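The Bake-Off

The letter said that Tuvard had found money for one gripper, and that we were to choose it by the end of November on the basis of evidence. I have worked at Tuvard long enough to know how we usually choose things. We buy what the person before us bought, and then we complain about it in the canteen. Evidence was a new departure, and I was given a desk near the window for it.

There were two candidates. The Notar came in a padded case with a clasp, and cost 4,000. The Patum came in a cardboard box with a leaflet, and cost 2,000. My manager had already written both figures on the whiteboard and drawn a ring round the smaller one, which he described as a neutral ring.

I was also given the engineer from the night shift, on loan, in daylight. She had put up grippers before and had views on them. Her view of the Notar was that it was a nice case. Her view of the Patum was that she had owned worse tin openers. She fitted the Patum first, four screws and a cable, and then undid it and fitted it again the right way round, and we agreed that the report would begin after that.

The controller was called Lý. I never learnt whether this was the name of the firm that made it or of somebody's daughter. It lived in a grey cabinet and had opinions about timing. If you asked it to close the fingers while the arm was still moving, it waited, thought, and closed them when the arm had gone somewhere else. The engineer said this was a setting. She said it on the first morning and she was still saying it on the fourth, by which time I had started to think of it as a temperament.

We had drawn up the test the evening before. A small block of wood, because everyone picks up a small block of wood. Something round, because my manager's manager had once seen a robot drop something round. A third thing, brown, which the engineer brought up from downstairs and put at the far side of the table without discussion. Each gripper would make 49 attempts. I had wanted 50, but the form had seven boxes across and seven down, and the form had been approved.

"What counts as a pick?" I asked.

"It goes up," said the engineer.

"For how long?"

She looked at me for some time. In the end I wrote down three seconds, and she wrote down nothing, and that was the protocol.

The Patum's first morning went like this. The arm travelled out over the table with great dignity. It came down over the wooden block. It stopped. The fingers, which were supposed to open, stayed shut, and the arm continued down and tapped the block twice on the top, like a doctor. Then it rose and put nothing, very gently, in the tray.

I put a cross in the first box. Lý, in its cabinet, recorded a success.

This turned out to be the central difficulty. Lý believed in the movement. If the arm had gone down and come up again and the motors had not objected, then as far as Lý was concerned the world had been rearranged as instructed. By lunch it had us down for a perfect score. I had us down for four. My manager came by, looked at both numbers and asked whether we could take the average.

So we started using the wrist camera, which had been there all along, switched off, with the protective film still on it. The engineer peeled off the film and stuck it to the side of the cabinet. After that we could watch the table from the gripper's point of view, and I recommend this to anyone who thinks they know what their own hands are up to. Everything was a little soft and very large. The fingers came up from the bottom of the screen as if they belonged to the viewer. I caught myself leaning to see round them.
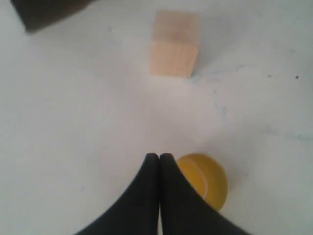 The Patum, closed, beside the yellow one. The block is further up.

"It can't see the yellow one," I said.

"It can see most of it," said the engineer. "It's got its finger in front of the rest."

"Is that a fault?"

"You do it every time you pick up a cup."

I wrote this down under Remarks. Then I went and picked up my cup, and missed the handle, because I was watching.

The table I should say something about. From a chair it was a clean table. From the wrist it had a history, mostly on the right, dots and smears and a scratch, and for one whole afternoon the software offered us a small black dot as a candidate for grasping. It gave the dot a confidence of more than it had ever given the block. The engineer went over the dot with a damp cloth, then with her thumbnail, and then she drew a line in the software and told it that nothing to the right of the line was of interest. It sulked after that. It began to find the wooden block uninteresting as well.

We changed to the Notar on the third day. I had been looking forward to this. The case opened with a sigh and there was foam inside, cut to the shape of each part, including one part we could not identify and were afraid to leave out. The Notar moved beautifully. It opened when it was told and it closed when it was told, and it held the block as if the block had been in the family for years. It did all this perhaps a finger's width to the left of wherever the block was, until the engineer found the offset, and then it did it in the right place, and went on doing it, box after box, tick after tick. By the second row I had run out of things to put under Remarks.

I am ashamed to say we got bored. I went for biscuits. The engineer moved the yellow one closer to the block to make it harder, and the Notar picked it up. She turned it over, and the Notar picked it up. She turned off the big light. It took slightly longer about it.

"Put the Patum back on," she said, at four o'clock.

"We've finished the Patum."

"I changed the setting."

It was the setting. The fingers opened on the way down and closed at the bottom, and the block went up, and I counted three seconds out loud with my hand on the edge of the table. On the next go it tapped the yellow one on the head and put nothing in the tray. The one after that was a pick, and the one after that would have been, on a generous reading of three.

We stayed until the cleaners wanted the floor. I filled in a second form for the Patum, which was not in the protocol, and it came out a good deal better than the first and a good deal worse than the Notar's. Neither of us had used the brown thing at all. I asked her what it was for and she said scale.

I wrote the report over the weekend. It had a table in it, and a paragraph on method, and it recommended the Notar in language I thought was fair. My manager read it standing up. He said it was exactly the sort of thing they had been hoping for, and he asked whether the Patum, with the setting changed, might be said to have improved.

I said it might.

"By how much?"

I told him.

He went over to the whiteboard and wrote the word "improving" inside the ring, and then he asked me for the supplier's telephone number. The engineer was already putting the Notar back into its foam. She had one part left over.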